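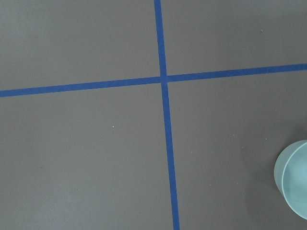
Lachlan Dalgleish remembers being told that a square dance caller must never dance himself, and he says this advice was wrong. He has called dances in the town of Beddoe for 13 years, and he still goes down on the floor for the last set of every evening.

I met him in the hall kitchen before the November dance. He was cutting bread and did not stop while we talked.

"When you only stand with the microphone, you forget how long eight steps are," he told me. "You call too early and the couples run into each other."

He learned from Zorica Petek, who called in the same hall before him. She made him write each dance on a card, and now he has up to 500 of them in shoe boxes. Many he has never used. "Some are beautiful on paper and terrible for the knees," he said.

I asked about beginners. He likes them, but he wants two experienced couples in every square, otherwise he changes the program. He also speaks less than other callers do. In his opinion people listen to the first sentence and the rest is lost in the fiddle.

The music is another question. The old band, Skerkis, plays only twice a year now – the accordion player moved to the coast – and for the other evenings he uses recordings. He is not happy with this. "A recording does not wait for you," he said, and then he asked me to carry the butter.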